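Keeping bread in a bamboo drawer box

A countertop bread box with a drawer takes up little room and leaves its top free for a plate or a couple of cups. Set it on a level part of the counter, with enough space in front for the drawer to come out fully.

Before first use, wipe the inside with a damp cloth and leave the drawer open for 2 hours. Check both handle fixings and tighten them by hand. Do not overtighten -- bamboo splits along the grain.

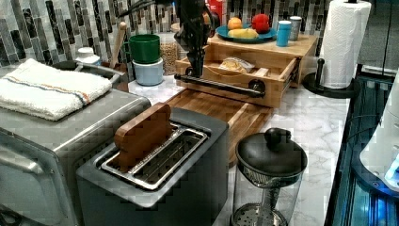
Katherine Restrepo
Kitchen storage editor, Utano

Keep the bread in a clear bag inside the drawer, so that crumbs stay off the runners. Fold the open end of the bag underneath. A 700 g loaf should be cut in half first and the second half frozen.

A chopping board can lie flat in front of the box, with the toaster close by. Lift the board away when crumbs collect under it.

Once a week, take the drawer out, tip out the crumbs and wipe the base. Let it dry for 10 minutes before putting it back. Oil the outside in March and again in autumn -- food-safe oil only, applied thinly.

Last checked 11/7/20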